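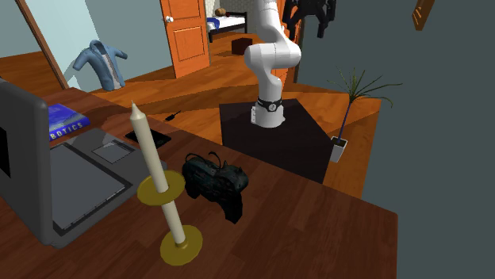

A Skustik room scene: arm on its pedestal, household goods on the desk in front.

March
By Sum-yee Wei

Skustik 2 is a desktop simulator for planning and testing robot arm work before the arm is installed. I used it at Gadico, where the returns department sorts household goods sent back by customers. The company is moving the first sorting step to two arms at its Revimside building. The people who do that step now will keep the inspection and repacking work.

Setup took one morning. Scenes are built from a library of 719 objects, and new ones can be imported from scan files. The supplied rooms are domestic. The one shown has a laptop, a candlestick and a game controller on a wood desk, with an open door behind the arm and a bedroom past it. That is not a returns bench, but the objects are close to what comes in on an ordinary shift, and shadows fall across the desk and the floor much as they would under hard light. I replaced the room with our bench after the first tests and kept the objects.

Tall items are the most useful test. A candle in a holder has a high center of gravity and a narrow grip area, and Skustik lets the user set mass, friction and starting tilt for each part. Cables are weaker. A short lead on a controller behaves like a stiff wire, and grasps that pass in the simulator need to be checked on the bench.

A batch of 500 picks ran in 280 seconds on the office workstation. Failed picks are logged by object and by cause, and the log exports as a plain table. Yang, the package we used before, gives only a pass rate, so the bench staff had no way to check it against what they see.

The log has changed the job more than the arm has so far. Sorters now spend the first part of the shift reviewing failures and marking which items should never go to the arm. They are good at this. They knew before any run that glossy book covers and loose leads would cause trouble. The review screen, however, was written for engineers. Causes appear as codes, and two of our sorters kept a paper key next to the monitor until I edited the labels file. The edit is lost at each update.

Gadico counts review time as regular hours. It should also adjust the hourly targets, which still assume a full shift of sorting. The software has no setting for this, and a supervisor has to do it by hand.

Good: fast batches, readable export, full control of object properties.
Poor: cable behavior, coded labels, few industrial rooms.

Recommended for sites that will let bench staff use the log. For layout drawings alone, Yang is easier to learn and does enough.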